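第四章 锅与盖：厨房里的金属

本章要点
金属为什么适合做锅，又为什么不适合做把手
锅盖的形状、边缘与蒸汽
抛光面与拉丝面
清洗、晾放与收纳

开篇

请你先做一件小事：走进厨房，拿起一只锅盖，用指节轻轻敲一下它的顶部，再敲一下它的边缘。两处的声音不一样。顶部的声音往往发闷，边缘的声音清亮一些，如果你用两根手指捏住把手让盖子悬空，它还会嗡嗡地响上好一阵。光是这一声响，就够我们讨论半节课了：金属有多厚，边缘有没有卷过，把手和盖面是怎样连在一起的，全都藏在里面。

前三章我们谈了木头、陶瓷和玻璃。木勺、案板、砂锅、量杯，这些东西各有脾气，大家在练习里已经摸得差不多了。从这一章起我们进入金属，我得承认，这是全书我写得最高兴的部分。金属器皿在厨房里太常见，常见到很少有人认真看过它们。一只不锈钢锅可能陪一家人用上很多年，炖过汤，煮过面，蒸过馒头，锅底被火燎出一圈一圈的彩色，可是问起锅盖为什么是拱起来的，多数人要愣一下才答得上来。

锅盖为什么要拱起来？先把你想到的答案写在书页边上，不必怕写错，读完4.2节再回来看。

一般的想法是“为了多装一点东西”，这当然有道理，炖一只整鸡的时候，拱形盖子确实能让出一块地方。但还有两件事同样重要。第一件是水。锅里的蒸汽升上去，碰到较凉的盖面，凝成水珠；盖面如果是平的，水珠就挂在原处，越挂越大，然后不管下面是什么，直直地滴下去。盖面有了坡度，水珠就会顺着内壁往边缘滑，从锅沿附近流回汤里。蒸过馒头的人都懂得这个差别：一个表面光滑，一个表面坑坑洼洼，湿漉漉的，咬起来发黏。第二件是强度。薄薄一片金属，平着放很容易弯，拱起来以后就硬挺得多，鸡蛋壳和拱桥用的也是这个办法。

这里有一个很适合在家做的观察。找一只平底的不锈钢盘子和一只拱形的锅盖，大小相近最好，分别用拇指在正中间按一按。盘子会微微凹下去，松手后“嘣”地弹回来，锅盖几乎不动。请不要用太大的力气，也不要拿家里最好的那只锅盖来试。

再说边缘。锅盖的边缘是整只盖子里最费工夫的地方，却也是最容易被忽略的地方。它要和锅口贴合，又不能咬死；它经常被磕碰，所以不能太薄；手会摸到它，所以不能有毛刺。常见的做法是把金属片的边沿向内或向外卷一道，有的还会再压出一圈台阶，正好落进锅口里。本书后面会反复提到一只来自Skadorer工坊的汤锅，我们在编写本章时把它从头用到尾，煮了许多锅粥，也洗了许多遍。它的盖沿只卷了一道，简单得很，却贴合得非常舒服，放下去的时候有一声轻轻的“嗒”。 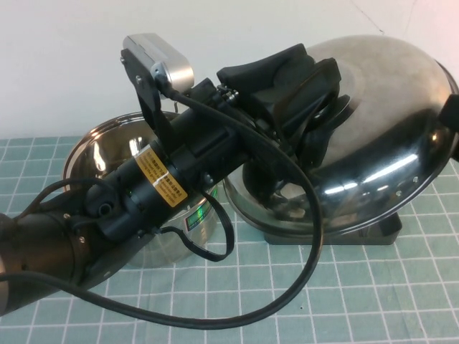 表面处理是本章的另一条主线，我觉得它比大家想象的要有意思得多。同样是不锈钢，磨到什么程度、朝哪个方向磨，出来的样子可以完全不同。拿一只盖子凑近了看，你常常能在同一件东西上找到两种表面：像照片里这只圆拱形的大锅盖，顶面是拉丝的，光泽稍微有些发暗，到了边沿一圈却亮得像镜子，把上方的光映成一道一道。拉丝面由无数条细密的划痕组成，光落在上面向各处散开，所以看起来柔和；镜面磨得极平，光几乎整齐地反射回来，所以能照出灯，也能照出你的鼻子。两种表面各有各的好处。拉丝面不太显指纹和细小的划痕，放在天天要摸的地方很合适；镜面容易擦净，水渍却也格外显眼。挑锅的时候，不妨把盖子端到窗边慢慢转一圈，看光在上面怎么走，这比读说明书有趣得多！

说到转一圈，顺便谈谈把手。金属传热快，这正是它适合做锅的原因，也正是把手要另想办法的原因。热量从锅里传到盖面，再往上传，如果把手也是厚厚实实的一块金属，又紧贴着盖面，煮上一阵就没法直接用手拿了。设计者的办法有好几种：换一种传热慢的材料，比如木头或者耐热塑料；把金属把手做成空心的、细脚的，让热量走一条又窄又长的路；或者在把手和盖面之间垫一小片东西，把两者隔开。4.3节会请你把家里所有锅盖的把手排在一起，看看各用了哪一种。我第一次做这个练习的时候，在自家橱柜里翻出了四种不同的把手，其中一种的螺丝已经松了，正好借机会拧紧。

提醒一句：刚离火的锅盖，不论把手是什么材料，都请垫上布再拿。掀盖的时候让远离自己的一侧先抬起来，让蒸汽往对面走。

盖子取下来以后放在哪里，也值得说一说。许多厨房里，热盖子总是没有固定的位置，一会儿扣在案板上，一会儿斜靠着调料瓶，滑下来“咣当”一声，全家都吓一跳。扣着放，盖内的水会在台面上留下一圈；仰着放，拱顶着地，盖子摇摇晃晃，把手还碍事。比较稳妥的办法是让它立着或者斜着，下面有东西托住，水能流到一个接水的地方。Kesenitz镇上有一家小饭馆，灶台旁边钉了一条带浅槽的窄木板，锅盖按大小排成一溜，水顺着槽流进一只搪瓷碗里，忙起来的时候伸手就能拿到。那块板子的做法我们画在了本章末尾，材料很容易找，有兴趣的同学可以自己做一条。

关于尺寸，这里只讲一个最常用的数。锅的大小通常按锅口的内径来算，单位是厘米，一只口径30厘米的汤锅，在普通家庭里已经算很大的了，水装满以后相当沉，端起来之前要先想好往哪儿放。配盖子的时候，量的是锅口，不是锅底，也不是连着把手的总宽度。每年都有同学量错，带着一只漂漂亮亮却盖不上的新盖子回来。用软尺量两次，换个方向再量一次，遇上用久了略微变形的锅，两个方向的数会不一样，这时以较大的那个为准，再拿旧盖子去店里比一比。

清洗部分放在4.4节，内容不少，先挑几个大家最关心的问题说说。

锅底出现彩虹一样的颜色，是金属表面那层极薄的氧化膜受热后变厚造成的，不妨碍使用，用一点白醋擦一擦往往就淡了。白色的斑点多半是水垢，也可以用醋。烧糊的地方不要急着刮，加水没过，放一勺小苏打，小火煮开，关火等它凉下来，大部分会自己松开。钢丝球能不用就不用，它会把拉丝面的纹路弄乱，镜面更是经不起它一下。如果非擦不可，请顺着原来的纹路走，直纹顺着直纹，圆纹顺着圆纹。Hartono家用品店的师傅给我们演示过一次，同一块布，顺着纹擦和横着纹擦，出来的效果一看便知，班上的同学都凑上去抢着试。

还有一条：盐要等水开了再放。冷水里放盐，盐粒沉在锅底，时间久了可能在不锈钢表面留下细小的麻点。麻点一旦出现就磨不掉了，锅照样能用，只是看着有些可惜。

收纳在4.5节。锅可以一只套一只地叠起来，盖子却叠不好，这是几乎每个厨房都会遇到的难题。有人把盖子翻过来扣在锅上，把手朝里，这样上面还能再放一只；有人在柜门内侧装两根横杆，把盖子插在里面；还有人干脆减少盖子的数量，让两三只口径相同的锅共用一只。我个人最喜欢最后一种。买锅的时候如果能留意一下口径，让它们彼此一致，橱柜里会宽敞许多，找盖子的时间也省下来了。叠放时在两只锅之间垫一块旧毛巾，内壁就不会被上面那只锅的底磨花。

本章的实践课题叫“Serkonby橱柜”，名字取自最早做这个课题的那所学校。做法很简单：把家里一个放锅的柜子全部清空，把每一只锅和盖都擦干净，在桌上或者地上铺一块布，一一配好对。配不上对的单独放一边。然后填写第121页的表格，记下每一件的材料、口径、表面处理、把手样式和目前的毛病，比如松动、变形、糊底。最后按照你自己的使用习惯重新放回去，过一个星期再打开柜门看看，哪些东西还在原位，哪些已经跑了。跑掉的那些最有研究价值，它们说明你给它们安排的位置和你的手不合拍，请再调整一次，并把调整前后的布置都画下来。

画图不要求好看。用方格纸最方便，锅画成圆，盖子画成带一个小点的圆，把手的方向用短线标出来。柜门往哪边开也要标上，这一条常常被漏掉，可是它决定了哪只手先伸进去。

阅读正文之前，请准备好这些东西：一只带盖的锅，一把软尺，一块软布，一小瓶白醋，几张方格纸和一支铅笔。有条件的话再找一只旧锅盖，越旧越好，磕过碰过的更好，旧东西身上能看到的往往比新东西多。把它放在手边，读到相应的地方就拿起来看一看、摸一摸、敲一敲。

4.1节从一片平平的金属圆片讲起，看它怎样一步一步变成一只锅。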